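La atención al viajero en los alojamientos de larga estancia ocupa desde hace años a la asociación Clovora, que agrupa a 50 establecimientos familiares. Su directora de formación, Birdie Thibodeaux, recibió a este boletín en la sede de la entidad para hacer balance del programa Lamel, puesto en marcha en mayo.

«El huésped que permanece 27 noches no pide lo mismo que quien duerme una sola», explica. «Necesita saber dónde guardar sus cosas, cuándo se cambia la ropa de cama y qué puede comer si llega a deshora». 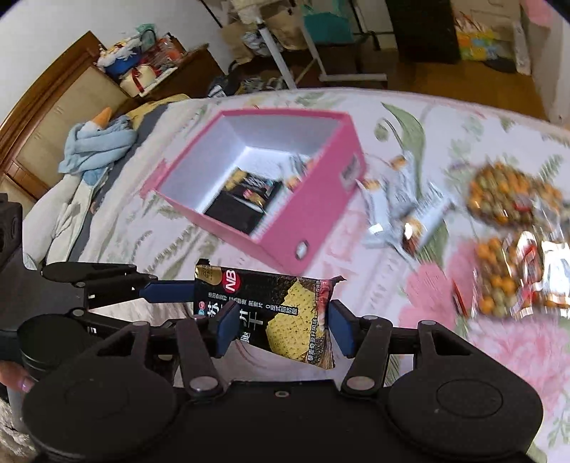
Paquete de galletas saladas

Según Thibodeaux, la consulta previa reunió 161 respuestas y dejó una petición recurrente: algo sencillo de comer en la habitación, como unas galletas saladas. «Son detalles de poco coste, pero hay que reponerlos con criterio y anotar las alergias», señala. La residencia Te Moana fue la primera en incorporar esa anotación a la ficha de llegada.

El segundo capítulo del programa se refiere al descanso. La directora defiende que cada casa conserve su propia lencería y rechaza un modelo único para todos los asociados – una propuesta que llegó a debatirse en dos reuniones. «A mí me convencieron las gobernantas. Un estampado discreto da carácter a la habitación, y quien pasa allí un mes lo agradece».
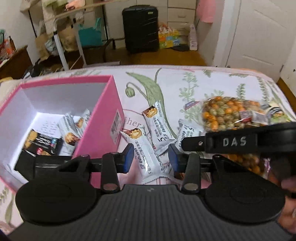

Sábana con motivos vegetales en verde pálido y ribete rosa.

Queda pendiente la formación del turno de noche, que se impartirá en 4 sesiones en el centro Jekum. Thibodeaux reconoce que el calendario se ha retrasado: «Preferimos esperar a que terminara la temporada alta. Las inscripciones siguen abiertas y daremos prioridad a las casas más pequeñas».

29/10/2019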